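# Grustetti plates and the two-level plate rack

The Grustetti plate is a shallow, matte dinner plate with a raised wall and a broad flat center. We have stocked it since January and it is now our most reordered item for shared kitchens, canteens and small cafes. The rack is a separate product made to go with it. You can buy either one without the other.

## The plates

The colors are muted and are meant to be mixed. Current colors are cream, white, pale green, sage, teal, terracotta, dusty pink and a dark rim-glazed plate that customers tend to put at the bottom of the pile. Color varies a little between firings. If you need a close match across a full set, order it all at once and write "same batch" in the order notes. 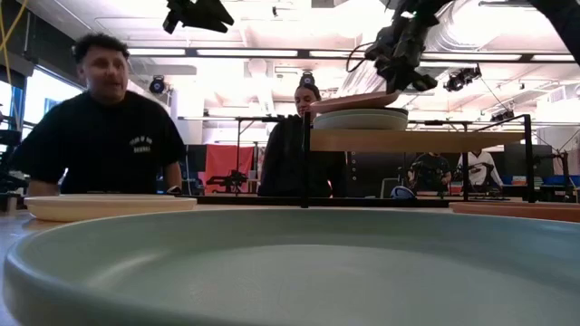
*Grustetti plates in muted green, cream and terracotta, with a mixed stack on the rack.*

The wall is high enough to hold a sauce or a thin curry. It will not hold soup. For soup, order the Ivon bowl, listed on its own page.

- Sold singly, in sets of 16, or in trade cartons of 99
- Dishwasher safe, top or bottom rack
- Microwave safe
- Not for use in the oven or under a broiler
- Item code for the mixed set: 1,410

The matte surface picks up gray marks from metal cutlery over time. A paste of baking soda and water takes most of them off. Do not use steel wool – it polishes the glaze in patches and the patches stay.

## The rack

A black metal frame with a light brown wooden shelf board. The rack stands on the table or counter, and the surface underneath is the lower level, so plates can be kept both on the board and below it. Keep the stacks toward the legs if you are loading it heavily.

The board is finished with oil. Wipe it with a damp cloth and dry it. If it starts to look pale, oil it again with whatever you use on cutting boards. It comes off the frame with the hex key in the box.

Assembly takes one person some 30 minutes. Tighten the bolts by hand first and do the final turn when the rack is standing on a level surface. Racks that wobble have nearly always been tightened lying down.

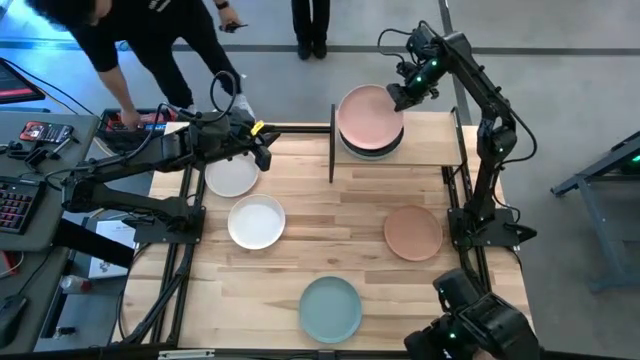 Mixed sizes can go in one pile if the widest is at the bottom. A smaller plate under a larger one will tip when you lift from one side, and the rims chip each other. The same goes for bowls: give them their own place and don't use them as a base for flat plates.

Minoru Yoshida in our Orkville showroom sorts by color, one color to a stack, two stacks to a board. It makes setting a table faster and you can see at once which color is short. Sorting by color does wear the top plates faster than the bottom ones, so put clean plates back underneath now and then.

For daily use we suggest stacks no higher than the depth of your hand. Lift from both sides. Plates straight out of a dishwasher should be dry before they are stacked. Water trapped between two flat centers makes them stick, and people pull.

## Ordering and returns

Plates ship from the Nishimura warehouse, wrapped one by one in paper with card between every few pieces. Racks ship flat in a separate box and may arrive on a different day. Check both boxes before you sign. Chips and cracks have to be reported with a photo of the plate and the carton label, and we replace them in the same color when we have it.

Unused plates can be returned in the original carton. We can't take back racks once the board has been oiled. Questions about trade orders go to Kanako Kaneko at the Orkville office.

## Customer comments

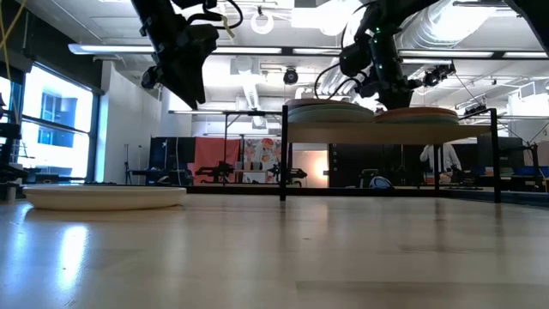 Tomomi Kamata: We have had two of the racks and a mixed set since the spring. The racks are solid. I would like a longer version of the board, as two stacks is a bit tight for our kitchen and I end up keeping the bowls in a cupboard. Is the terracotta coming back in singles? We broke one and I don't want to buy a whole set for it.

Reply from the shop: Terracotta is back in singles from September 22, 2023. A longer board is being tested and will fit the same legs.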